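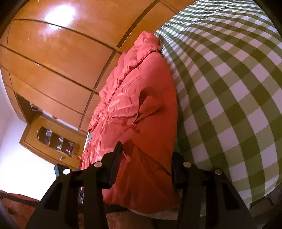 A red puffer jacket beside wooden wardrobe panels.

Published December 27, 2023, by the Karnville Reference Desk

Wevamano is a file synchronisation and archiving program developed by Flunuvholm, a software company based in Karnville. It keeps copies of selected folders on two or more computers and stores earlier versions on a separate server.

The program grew out of Najafi, an in-house copying tool that Flunuvholm withdrew when version 2 of Wevamano was released in September. Existing Najafi archives can be opened in the newer program but not altered.
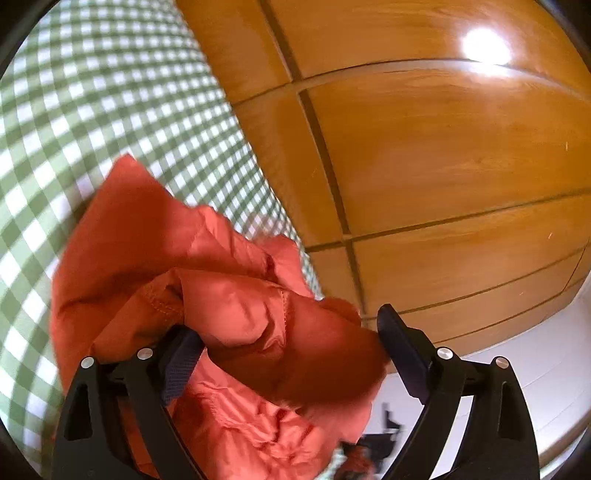 Editions and limits

Wevamano is sold in home and office editions. The home edition covers up to 10 computers and the office edition up to 247. Both keep a maximum of 1022 versions of a file, after which the oldest is removed. Encryption is switched on by default, and the key is held by the customer.

This site uses cookies. By continuing to browse, you accept their use.

Last updated: same day as publication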